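I have slept in eleven different ferry cabins in my life and I can now say, with real confidence, that the best one is the inside cabin on the lowest passenger deck, closest to the middle of the boat. No window, no view, bunk like a shelf. I slept nine hours in it! Nine! I haven't done that at home since spring.

Let me back up. I've been wanting to do the overnight crossing to Parklow for ages, and every year I looked at the fare, looked at the flight, and took the flight. This September I finally had enough days off in a row that the slow way made sense, so I booked it on a Wednesday, the cheapest sailing of the week, and paid 164 for the round trip with a cabin. The flight would have been 84 each way before bags, and then you land at an airport that's an hour by bus from anywhere you want to be. So the boat came out cheaper, with a bed thrown in. I ran those numbers three times and felt extremely pleased with myself each time.

## Getting to the boat

The terminal at Trivent is a funny place. You come out of the train station, walk past a tire shop and a long wall, and then there's a sign for foot passengers pointing at what looks like the back door of a warehouse. Go in anyway. Inside there's a waiting hall with decent chairs, a snack counter that does a very good egg sandwich, and a check-in desk that opens two hours before sailing. I got there when it opened and there were five people ahead of me. Forty minutes later the line was out the door, so go early if you can stand it.

One thing to know if you're on foot: they take your big bag at the desk and send it over on a cart, and you don't see it again until the other side. I had no idea. My toothbrush, my pajamas and my phone charger all went off on the cart. If you're doing this crossing, pack a small overnight bag and keep it on your shoulder. The shop on board sells toothbrushes (yes, I know exactly what they cost now, and no, I won't be sharing).

Boarding is by a covered walkway and takes forever, then you step through a door and you're standing on a carpet that has seen a lot of wet shoes, and I swear my whole mood lifted. I love that moment. There's the hum under your feet and the smell of coffee and diesel, and everybody is wandering around with a key card trying to work out which way is front.

## On board

Dinner first. There are two places to eat and I'd pick the cafeteria over the restaurant. The restaurant has tablecloths and a set menu, and the people coming out of it looked fine, not thrilled. The cafeteria had a fish stew that I'm still thinking about - big chunks of potato, dill, bread on the side that was warm in the middle. I went back for a second roll and the man at the register waved me through.

After dinner go up on deck. It doesn't matter if it's cold. We pulled out a little after eight, and the whole harbor slid by with its lights on, and then the breakwater, and then it was just dark and wind and a handful of us leaning on the rail in our hoods. I got talking to a retired surveyor named Theophilus Dramani, who has made this crossing so many times that he plans his trips around which of the two ships is running. He prefers the older one because the deck wraps all the way around. He also gave me the cabin tip that I opened with, although I'd already booked mine by luck. Low and central, he told me, and away from the elevators.

He was right about the elevators. I walked past a cabin right next to them on my way to bed and you could hear every ding.

## Parklow itself

We docked at half past six and I was on the quay with my bag by seven, which is a strange and wonderful time to arrive in a town. The bakery was open. Almost nothing else was. I bought a cardamom twist and a coffee and walked the whole waterfront end to end while delivery vans came and went, and by the time the museum opened I felt like I'd lived there a week.

I stayed at the Després, a guesthouse up the hill behind the church. It's old and the stairs are steep and I'd go back tomorrow. My room had a sloping ceiling and a tiny desk under the window, and breakfast was whatever the owner felt like making. The first morning it was pancakes with sour cherries. The second morning it was eggs with so much chive in them that they were green. They let me drop my bag at eight in the morning without any fuss, so I had the entire first day with my hands free.

Things I'd tell a friend to do:

- Walk out to the lighthouse at low tide. The path is marked with white stakes and there's a tide board at the start. Read the board!
- Get lunch at the covered market, at the counter at the far end, where they do fried herring on rye.
- Take the little harbor ferry across and back even if you have no reason to be on the other side. It's the best view of the town and it takes ten minutes.
- Skip the sightseeing train. It goes up the same street you'd walk anyway, only slower.

The lighthouse walk was my favorite. I had it nearly to myself, apart from a family with a very wet dog, and I sat on the rocks for so long that I had to walk fast on the way back to beat the water. My shoes still aren't right.

It did rain for most of the second day, the sideways kind, so I did the maritime museum properly instead of rushing it. It's a good one. The ground floor is models and rope and figureheads, and upstairs is a room about the pilots who used to row out to meet incoming ships, with their logbooks open under glass. I read handwriting from a hundred and fifty years ago complaining about the rain. I felt very close to that person.

## Booking, fares and the one annoying bit 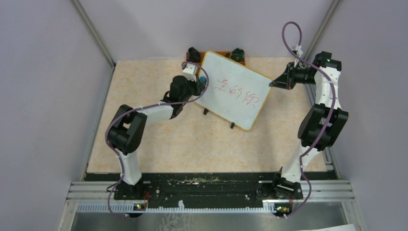 I booked the crossing and the guesthouse separately, and I'd do it that way again. I did look at a package through Fasent, which bundles the boat, two nights and a museum pass, and the price was close. The trouble was that it fixed your sailing in both directions and I wanted to be able to push the return by a day. With the plain ticket you can change the date up to the evening before, as long as there's space, and there's nearly always space midweek once the schools are back.

Now the annoying bit. The return sailing leaves in the late afternoon, and the foot passenger check-in on the Parklow side closes a full hour before departure. It says so on the ticket in very small type. I was sitting in the market with a second plate of herring, feeling like I had all the time in the world, and only looked because the woman next to me was looking at hers. I ran! With a suitcase! On cobbles! I made it with a few minutes to spare and was bright red for the first half hour of the voyage.

The trip back was rougher than the trip out. Nothing scary, just a slow roll that made everyone in the corridor walk like they were in a comedy sketch. If you're prone to seasickness, take your pill before you board and eat something plain. I'm lucky that way and it mostly made me sleepy. I read four pages of my book and that was it.

Some bits and pieces I wrote down for next time:

- Earplugs. The cabin is quiet but the announcement speaker in the ceiling is not, and breakfast gets announced at 5:45.
- A wool hat for the deck, even in September.
- Coins for the lockers at the museum. The machine that gives change was out of order and the gift shop was not keen to help.
- A bag of fruit. There's plenty to eat on board but very little of it grew on a tree.
- Three nights next time instead of two. I never got to the island with the seabirds, and the boat there only goes in the morning.

I'm already looking at May. The seabird island is meant to be at its best then, and the older ship should be back from its spring refit, so I could finally try that wraparound deck. If any of you have done the crossing in spring, tell me how cold it gets out there at night, and whether the bakery on the quay keeps the same hours. I've been trying to copy those cardamom twists at home and so far I've made two trays of something closer to a cardamom brick. My neighbor ate four of them, so maybe they weren't that bad.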